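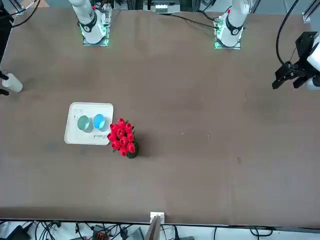
Pullari Table and Bench Top Oil

A slow, friendly finishing oil for tabletops that get used every day

We started making Pullari because we were tired of finishes that looked lovely for a month and then peeled up at the corners like old tape. It's a soft, low-sheen oil that sinks into bare wood and leaves the grain looking like itself, only a bit deeper and warmer. If you've ever run your hand over a kitchen table that belonged to somebody's grandmother, well, that is the feel we were after (and it took us a good many test boards and one very oily winter to get there!).

You don't need any special gear for it. A lint-free rag, a window open and a free afternoon will see you through most dining tables. Wipe it on thin, thinner than you think, let it sit for 11 minutes, then rub off everything that hasn't gone in. Wait overnight before the second coat. Two coats are plenty for a side table or a desk, and for a bench top that sees real work we like to add a third one once the first two have had a few days to settle.

Available in Clear, Warm Brown and our darker Sabatier shade, which customers kept asking for until we gave in last March. 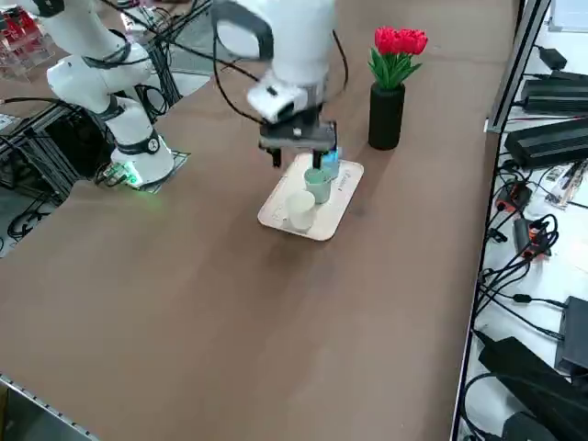
Jordan Crabtree wrote in to say the Warm Brown went on a touch darker than the chart over an old pine desk, evened out nicely after a week, and is now getting a second life on the bookshelves too. We'd add that pine does tend to drink up the first coat, so please try a patch on the underside before you go all in. We're happy to mail you a sample sachet if you'd like to test first.

One can goes a fair way. The 40 oz size will do both coats on a family dining table with enough left over for the chairs, and the lid presses back on tight, so you can keep the rest for touch-ups. Store it indoors, away from frost. If a skin forms on top, lift it off with a stick and carry on; the oil underneath is perfectly good.

Please lay your used rags out flat, outdoors, until they are stiff and dry. Oily rags bunched up in a bucket can heat up by themselves and catch fire, and we'd hate for you to find that out the hard way.

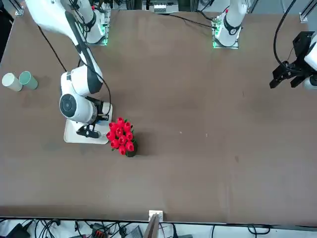
Can I put Pullari over an old varnish?
It needs bare wood to soak into, so the varnish has to come off first. Sand back until water dropped on the surface darkens the wood instead of beading, then dust it well and start your first coat.

Can I set a hot mug on it?
A warm cup is fine once the oil has cured, though we'd still reach for a coaster with anything straight off the stove. Rings that do turn up can usually be rubbed out with fine steel wool and a dab of fresh oil. 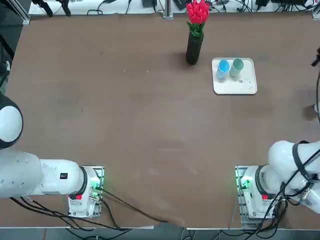
Sizes and ordering

Sample sachet, Clear or Warm Brown
11 oz can, all shades
40 oz can, all shades

Orders are packed at our Ridthorpe workshop, and we'll gladly hold yours back if you're in the middle of a move or a remodel. Bondent wax goes well over the top if you want a little more shine; give the oil a full week first, then buff it on by hand.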